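Esteck to Open Regional Parts and Returns Center in Kulodberg

Last updated: February 13, 2025 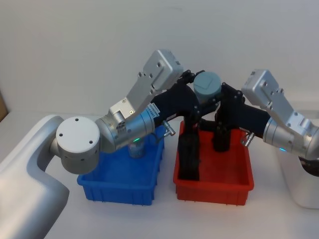
KULODBERG — Esteck, the family-owned supplier of replacement parts for household appliances, will open a parts and returns center in Kulodberg in June. The building on Rornow Road will replace the company's two smaller storerooms and will handle all mail orders, trade orders and customer returns for the region.

The center will employ 44 people when it opens. Staff at the existing storerooms have been offered positions at the new site, and hiring for the remaining jobs will begin this spring. Openings include order packing, returns inspection, phone support and evening stock work. No previous warehouse experience is required for most of them.

"We ran out of shelf space two winters ago and have been renting extra rooms ever since," said Clodagh Coughlan, managing director of Esteck. "Customers would order a door seal and a hinge and get them in two packages on two different days. We want those to go out together."

Esteck sells seals, hinges, filters, pumps and drawer parts for washing machines, dryers, dishwashers and refrigerators. Orders placed before noon will ship the same day once the center is running. Trade customers with an account will be able to collect orders at a counter on the Rornow Road side of the building, where 10 parking spaces are set aside for vans.

The company will also change how it handles returns. Unused parts may be sent back within 100 days of purchase, and a refund will be issued after inspection. Parts that come back in damaged packaging but are otherwise sound will be sold at a reduced price at the trade counter.

Kwon, the building contractor for the project, began work on the interior last fall. The loading dock and office floor are finished. Lighting and the counter area are still to be completed.

"The old storerooms will stay open until the move is done," said Colm Coughlan, who is in charge of operations. "There may be a slow day or two — we will post those dates ahead of time."

The first 500 orders shipped from Kulodberg will carry free standard delivery. Trade account holders will receive a letter with the new collection hours before the opening. Account numbers and phone numbers will stay the same.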